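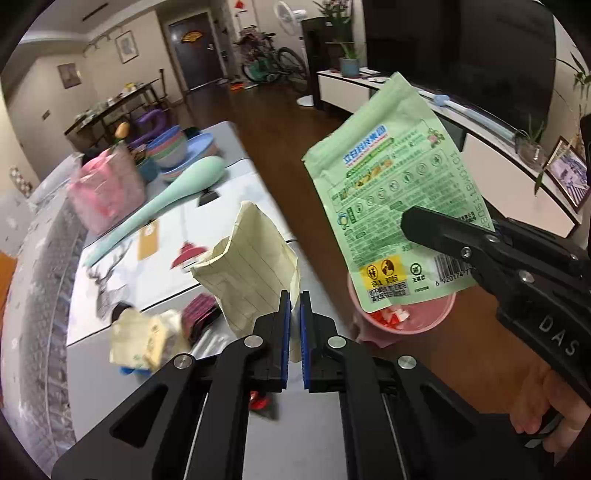
Kodton Opens a Second Snack Shop in Gostdale

GOSTDALE, 12 April 2021 – Well, we did it! I'm Hwa-young Baek, and I'm thrilled (and pretty tired) to tell you that Kodton now has a second shop, right on the corner across from the Gostdale post office.

If you know our first place, you know how we work. I buy snacks I'd want to eat on my own couch, I put them on the shelf, and I talk your ear off about them while you're trying to pay. The new shop is more of the same, only with room to turn around. We've got 800 different snacks in there right now, from seaweed crisps and honey rice puffs to a chili peanut that made my sister cry.

We signed the lease in March and painted the place ourselves, which explains the wobbly line over the door. My business partner, Jae-hoon Woo, built the shelves and would like everyone to know they're level.

"I wanted a shop where you can try something before you spend money on it," says Jae-hoon. "So there's a tasting counter, and yes, you can come back for more."

The first 2,000 customers get a free sampler bag, one per person, no purchase needed. We're also setting aside a shelf for small makers who live within 25 miles of town. If you bake, roast, dry or pickle something good, bring me a bag and we'll talk!

The Gostdale shop is open daily from 10 a.m. to 7 p.m. Parking is in the back, and the side door has a ramp. Reporters who want to stop by for a chat and a taste can ask for me at the counter of either shop.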